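Print | E-mail

Workshop notebook, bench 2
Thursday, November. Naa's turn to write (Naa Owusu)

Rubber ball bounce, the Laur compound, second batch
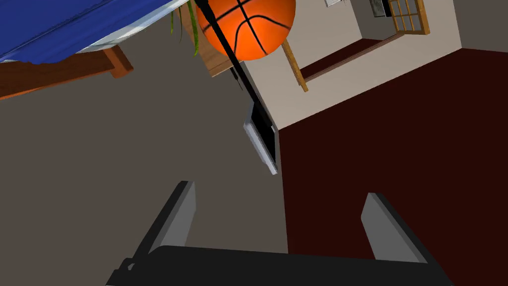 Where we left off

Mawuli's first batch came out of the mold stiff and a bit chalky, and the bounce was dull. We all agreed it was the cure. I wanted one more go before we touched the recipe, so this week I kept the mix exactly as written in the Plaltden binder (the tabbed page, the one with the coffee ring) and only stretched the time in the press. Three test balls, same mold, same operator. Me!

What I did

Weighed everything twice. The small scale drifts when the heater kicks on, so I turned the heater off and worked in my coat. Mixed on the old mill until the sheet stopped looking streaky, then let it rest under a cover through lunch. Sheet weight going in was 529 grams, trimmings included. Cut the blanks with the round die, which needs sharpening. Sena has the stone.

Press for 34 minutes instead of the usual. Let them cool in the mold with the clamp on. I know Kojo likes to pull them hot and quench them, and we should try it his way too, but one change at a time or I'll never know what did what.

What came out

They are lovely. I'm so pleased with these. The skin is smooth, the parting line is thin enough to take off with a thumbnail, and there is none of that chalk on the surface. Ball A has a small pit near the parting line, probably trapped air where I rushed the blank in. B and C are clean all the way around.

Drop test off the tall shelf onto the concrete, against the wall chart. All of them came back well above Mawuli's line, and B and C landed so close together I had Etornam read the chart a second time without telling him which ball it was. He got the same marks. Sound is different too, a nice sharp knock (the first batch went thud).

Kept going until my arm got tired and the height never sagged that I could see. I want to do that again tomorrow with cold balls. They'd been in my coat pocket for a while and I forgot about that until afterward, so treat today's numbers as warm-ball numbers.

Things I'm not sure of

Is it the longer cure or the longer rest? I let the sheet sit through lunch and Mawuli didn't. Should have caught that before I started. Next batch gets the long press with no rest, then we'll know.

The press gauge sticks on the way down. Tap it before reading. Etornam thinks it's only the needle and I think he's right, but the Skirnivska people had one do the same and ended up swapping the whole head.

To do

- Cold drop test, all of them, first thing, before anybody lights the stove
- Slice ball A through the pit and look at the inside
- Get the stone from Sena, sharpen the die
- Ask Gistlow whether the new sulfur is the same grind as the last bag. It felt finer on the spatula
- Kojo to run a hot pull with the same mix, if there's enough sheet left over
- Relabel the shelf! Mawuli's balls and mine look nearly the same and the chalk marks rub off

Balls are in the blue tin, lid taped, letters in grease pencil. Please don't bounce them until I've done the cold test. After that, bounce away.

N.O.

Print this entry | E-mail this entry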